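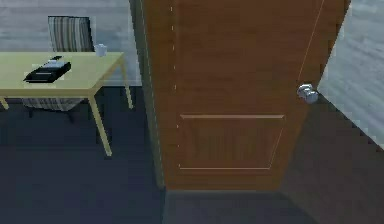 Figure 3. Simulated office room for the door task, door partly open.

3.2 Teleoperated demonstrations: door opening

The operator drives the arm by remote control and the simulator logs joint positions and gripper state at every step. Each student records 50 demonstrations. Start poses are drawn at random; the desk and chair stay fixed. Discard any run in which the gripper slips off the round knob.

Hold back 10 runs for validation. Train on the rest and report the success rate over 100 rollouts.

Compare with hand-guided teaching (section 3.1), where contact forces are felt directly. Questions on logging go to Yamuna Mudaliar.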